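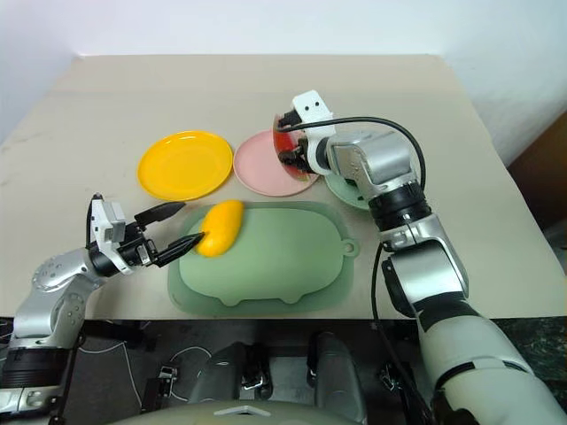
¿Para cuándo un robot que recoja la cocina?

samah_es
29 jul 2019
Pregunta seria. Llevo años leyendo que "el año que viene" y en mi casa lo único automático es el lavavajillas, que además lo cargo yo. ¿Alguien ha visto uno que ponga y quite la mesa de verdad, con platos de plástico, fruta y tal?

tornillo777
Yo estuve en enero en una demo de Storus. Apilar platos, bien - lento, pero bien. Luego le pusieron una pera y la soltó dos veces. Para 3.000 euros que cuesta solo el brazo, paso.

Youssra A. R.
No estoy de acuerdo, tornillo. En el taller tenemos dos brazos de Ralance clasificando piezas y el mes pasado hicieron 2.438 sin que yo tocara nada. Si puede con una junta de goma, puede con un mango!

tornillo777
Ya, pero tus juntas son todas iguales y llegan siempre por el mismo sitio. Mis hijos dejan los platos hasta en el baño.

samah_es
Jajaja, los míos igual. Youssra, ¿y cortar? Porque coger la fruta vale, pero yo quiero que me la pele.

Youssra A. R.
Cortar ya es otra cosa, ahí te doy la razón. Sujetar con una mano y cuchillo en la otra no lo he visto hacer bien todavía.

gaber_lover
Yo con mi aspirador Gaber tan contento. Se come los cables, eso sí.

tornillo777
Pues ya me dirás qué tiene eso de autónomo.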